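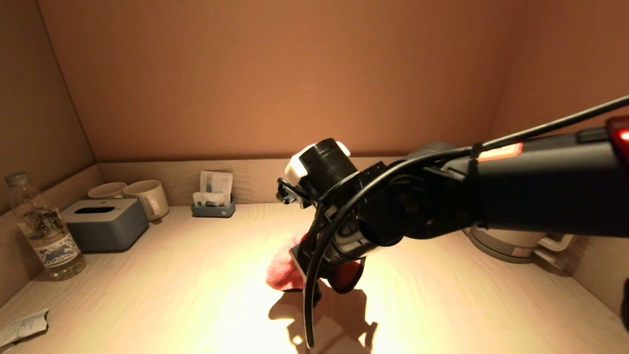 August, 9.40 pm

Home late from the lab again. Noémie drove me as far as the bus loop and I walked the rest. Soup for supper, then this.

The job this week is the cloth. Our section of the course project is wiping down a counter, and we are being marked on whether the arm can pick the cloth up, carry it over the counter and let go of it where it's told. The other half of the class has the kettle and mugs, which sounds harder but I don't think it is. A mug stays the same shape. The cloth lands in a different heap every time and the arm has to find something to pinch.

Today we ran the grasp from the right side with the arm coming in on a long diagonal. Noémie wanted to come down from straight above, but the alcove walls don't leave much room for the elbow and I didn't want to find out with the thing moving. We tried it her way in the simulator first. It folded itself into the side wall, so that settled it, and she was decent about it.

I spent most of the afternoon on the cable. It runs along the top of the arm and then loops down in front of the gripper, and when the wrist turns the loop swings across what the wrist camera is looking at. The software then treats it as part of the cloth. I moved one tie back toward the elbow and it was better, though not fixed. Will ask whether we can get the shorter one from the Cabrera kit. Mr. Salehi said to fill out the form. I filled out the form.

The light over the counter is the other trouble. It is very bright in the middle and dull at the corners, and the shadow under the gripper confuses the edge finding. The cloth is a pinky red and the alcove walls are a brownish orange, and I would not have picked those two colours to go together if I were writing the code for it. I asked if we could use a blue one. Mr. Salehi (he says to call him Touran, I can't get used to it) said the cloth is the cloth and the marking sheet was printed already.

We set the run for 40 attempts and left it going while we ate. I haven't gone through the log yet. Noémie has it on her laptop and is going to sort the misses tomorrow morning. I said I would write up the method, 2 pages, and I have written the heading.

Also have to decide about Steddale. The club is sending a team to the competition there and they want names by the end of the month. I'd like to go but it means the weekend shifts at the store, and I already swapped two in July. Mum thinks I should go. Dad wants to know who is paying for the bus.

To bring tomorrow: the small hex keys, cable ties, my own lunch this time. Return Noémie's charger.

Rain on and off all evening. Bed by eleven if I leave the write-up alone.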